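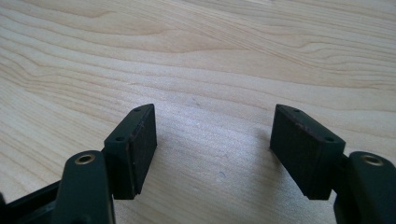

Tampo de madeira clara, sala de trabalho 2. Riscos leves e um pequeno ponto escuro na superfície.

Lista de verificação - mesas e superfícies de trabalho
Local: edifício Mulmont, primeiro piso
Mês: agosto
Verificação: Marlies Fankhauser
Acompanhamento: Siiri Mustonen
Mesa n.º 117

1. Superfície do tampo
Conforme, com observação. Acabamento liso e acetinado. Há uns riscos ténues e pintas, além do ponto escuro. Passei a unha no ponto e não senti relevo. Não lixar por agora.

2. Farpas e arestas
Conforme. Arestas percorridas com pano de algodão, que não prendeu em lado nenhum.

3. Estabilidade
Não conforme à chegada. A mesa oscilava do lado da janela. Pé regulável ajustado no momento e ensaio repetido com carga de 60 kg durante quase dez minutos, sem movimento.

4. Fixações por baixo do tampo
Conforme. Um parafuso reapertado no canto de trás. Os restantes estavam firmes.

5. Manchas e produtos de limpeza
Conforme. Continuar com pano húmido bem torcido e sabão neutro. O desengordurante Jisex fica reservado às bancadas metálicas - já deixou marcas baças noutra mesa de madeira.

6. Passagem em volta da mesa
A corrigir. A extensão elétrica atravessa a zona de circulação. Pedida calha de chão à Plattner.

7. Etiqueta de inventário
A corrigir. Etiqueta meio descolada e número difícil de ler. Siiri imprime outra.

Comentários
O ponto escuro não constava da ficha anterior. Rever na próxima ronda e medir se tiver aumentado. A mesa pode continuar em uso.

Pendente: pontos 6 e 7. Responsável: Selina Brunner.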